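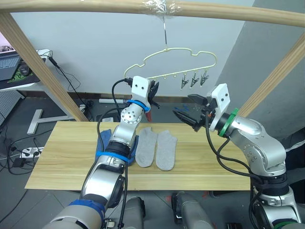
Two gray socks laid out flat, with the clip hanger on its bar.

How to dry socks on a clip hanger (if you insist on owning one)

Filed under Laundry on Dritance

I was not going to write about clip hangers. They are sold as the answer to a problem most people solve by throwing socks over the edge of something, and the claims on the packaging are silly. The Drosaten one I bought promised "perfect pairs forever." I still have an odd green sock.

But I dried socks this way all winter in a top-floor apartment in Stokavberg, no dryer, one window that opens, and I'll grant that it works better than the radiator. It works if you set it up properly. The instruction leaflet doesn't cover that part, so here goes.

What you need

A hanger with clips. Any shape. You'll pay extra for clouds, cats and so on, and the socks don't care. Look at the clips instead. Metal spring clips grip well and can leave a mark on thin fabric. Plastic ones are gentler and snap sooner, in my experience.

A bar to hang it from. A wooden rod across a pair of posts is fine. So is a shower rail.

Clear tape.

A flat surface directly underneath, at about waist height. A board or a small table will do. I resisted this for weeks as a pointless extra step, and I was wrong about it.

Step 1. Fix the hook

A hanger hook on a smooth rod slides. Every time you squeeze a clip the whole thing swings away from you and drifts toward the low end, and rods always have a low end. Wrap the hook to the bar with a few turns of clear tape, near the middle. It looks terrible. Leave it. The grooved rubber sleeve they sell at Voß for this exact purpose costs more than the hanger and fell off mine the same evening.

Press the tape down on clean, dry wood. If the hanger has a swivel, keep the tape off it so you can still turn the thing.

Step 2. Check the clips before loading

Squeeze each one. If it doesn't close fully on its own, take it off its loop and throw it out. I've read the advice to bend tired springs back into shape with pliers. I tried it on 5 clips and ruined all of them.

Look at the loops too. A clip that has twisted around will hold the sock sideways, pressed against its neighbor, and that's where the damp patch will be in the morning.

Step 3. Lay the socks out first

Put them on the board in a row, flat, pairs next to each other, with all the openings facing the same way. I like the openings at the far side, under the hanger, and the toes toward me. Then each sock gets picked up at the end that's going into the clip.

Pull the heel flat while the sock is lying there. Flatten the cuff as well, especially on ribbed socks, where a rolled cuff dries long after everything else. If one is inside out, decide now whether you want it that way. There is a school of thought that says socks should always dry inside out. I've done it both ways and couldn't tell you the difference, except with thick boot socks, where I do turn them.

Keep colors apart if anything is new. A red sock lying wet against a gray one is asking for trouble, whatever the label says. 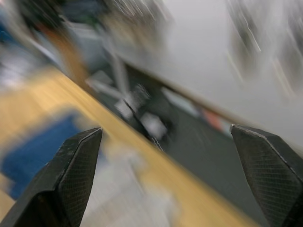 The tabletop, light wood, with the floor dark behind it.

Step 4. Clip them up

Start at one end of the hanger, then do the opposite end, and work in toward the middle. If you fill one side first, the hanger tips and the last few clips hang at a stupid angle. People will tell you the tape takes care of this. It doesn't, it only stops the sliding.

Take hold of the cuff with one hand and open the clip with the other. Catch a finger's width of fabric, no more. A deep bite leaves a wet fold inside the clip.

With tightly packed clips, skip every second one. Yes, this means your hanger holds half of what the box says. The number on the box was arrived at by someone hanging dry socks.

Heavy pairs go over the center. Hung out at the end they'll drag the whole rail down, tape or no tape.

Cuff or toe?

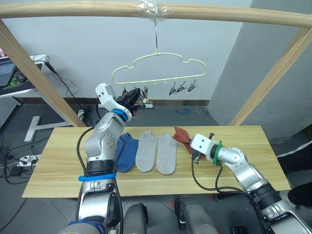 Always by the toe, wrote a reader who had seen an earlier version of these notes, and went on for several paragraphs. The clip stretches the elastic, she said, and once the elastic has gone the sock is a rag; she had hung hers toe-up for years and hadn't lost a cuff yet. She also wanted me to know that a hair dryer on low is "perfectly fine for emergencies."

I don't fully buy it. Water runs down to whichever end is at the bottom, and if that's the cuff, you have the thickest, slowest part of the sock collecting all the water. My cuffs have survived. On the other hand my socks are cheap and I replace them before the elastic has had a fair trial, so if yours are good wool, do as she says. Clip on the flat part of the toe, behind the seam.

I have no opinion on the hair dryer.

How long it takes

Longer than the leaflet says. Thin cotton socks hung up on a Monday night were ready by breakfast with the window cracked. Thick wool ones took some 23 hours in February, with the heating on low. Indoor humidity matters more than temperature, as far as I can tell. When the cheap meter in my hallway reads over 70 percent I don't bother hanging wool at all.

A fan helps. Aim it across the socks, from the side. Aimed from below it just twists them around each other.

Feel the toes and cuffs before you take anything down. The middle of a sock dries early and will fool you.

Taking them down

Squeeze the clip. Don't pull the sock out of it. I know you're going to pull, everyone does, and that's how the little holes appear. Drop each pair onto the board and fold it right there, while the two socks are still next to each other.

Problems

Dents from the clips: rub the spot between your fingers, or put the socks on and forget about it.

Stiff socks: usually too much detergent. Use less and give each one a good shake before it goes on the board.

Hanger spins: a draft, most likely. Move it or shut the door.

Musty smell: they were too close together or went into the drawer damp. Wash them again. The scented cedar discs at Voß won't fix it, I bought those too.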